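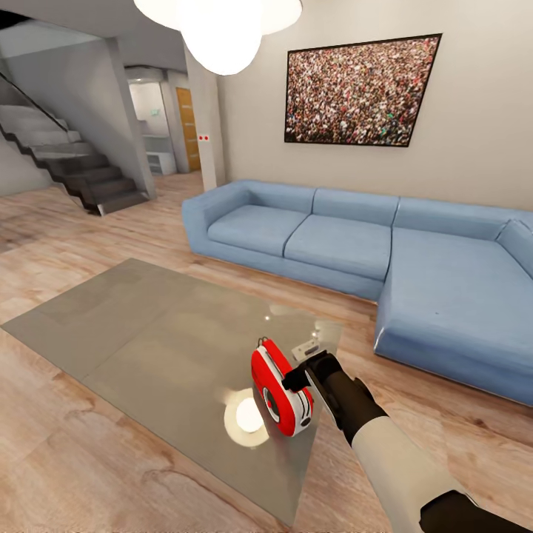 A robot gripper points down at a red and white object on a glass coffee table. A computer made this picture.

Can a robot tidy the living room?

Not by itself yet. For you, clearing a table is easy. You look, you grab, you put the thing away. For a robot each of these is a hard lesson.

Look at the table again. The glass is shiny, and the ceiling lamp makes a bright spot on it. You know that the spot is only light. A robot must learn this, or it may try to pick the spot up!

Robots can practice first in a pretend room inside the computer. There, a dropped cup costs nothing. At Flekora, a small robot workshop, one robot practiced clearing a table 360 times in February. It still needed 3 minutes to put away one toy.

Try it at home: put on thick mittens and pick up a coin from the table. How many tries do you need?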